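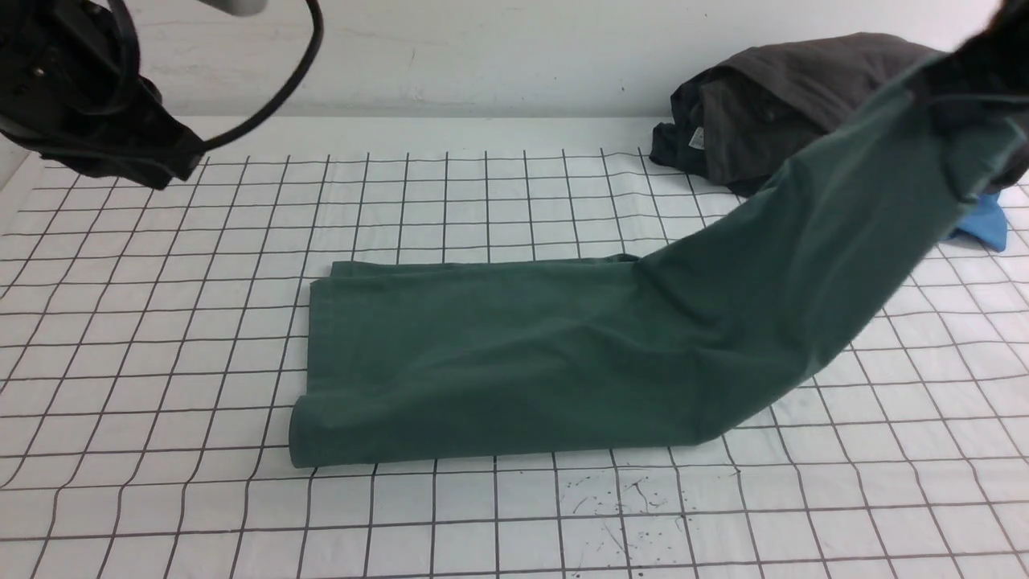
Dark green fabric on the grid surface, with the creases still to be smoothed.

Home | Laundry | Mending | Storage

Folding soft clothes on a grid

1. Keep the unfolded pile to one side, clear of the lines.
2. Lay one piece down and pull the top edge level with a line.
3. Smooth from the middle outward. Long diagonal creases need a second pass.
4. Check the corners. If the layers are offset, lift the top one and set it down again.
5. Fold the sides in, then fold up from the bottom.

Thick knits hold better with one fold fewer.

Related
Sorting darks before a wash
Shelf liners that stay put
Folding fitted sheets

Contact Adanech Kassa | © Horeo | Back to top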